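Traltine planner trials: the gallery

Matel gave us a corner of the office and access to Traltine, the planning software Schmieder has been promoting since April. The claim is that it learns a household task from hand-held gripper recordings and then plans the motion itself, with no hand tuning. We have heard that before. These notes are from our second round, and we've tried to keep the brochure out of them.

The water dispenser task, recorded with one gripper in each hand. The marker cubes on top are there for tracking, and Traltine takes whatever pose it gets from them as gospel. The lower cabinet is where we expected trouble: reaching through a small opening leaves little slack if the pose is out.
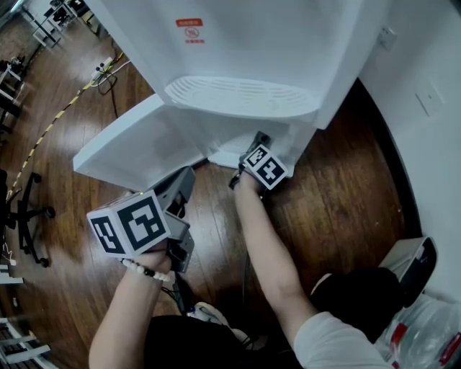

Does the planner know when its tracking has gone wrong?

Only if the pose jumps a long way between readings. A slow drift goes straight through, and the plan that comes out looks perfectly tidy.

We logged 139 recordings for this round. Traltine rejected 31 of them and gave the same error code for every one, so we had to go through the logs by hand. In 17 of the rejects we could find nothing wrong at all. Schmieder says the next release will explain itself better.

The replay viewer, made by Fuvby, is the part we would keep. It is plain and quick, and it shows the raw pose beside the smoothed one. The smoothing is on by default, and we'd switch it off before believing any graph.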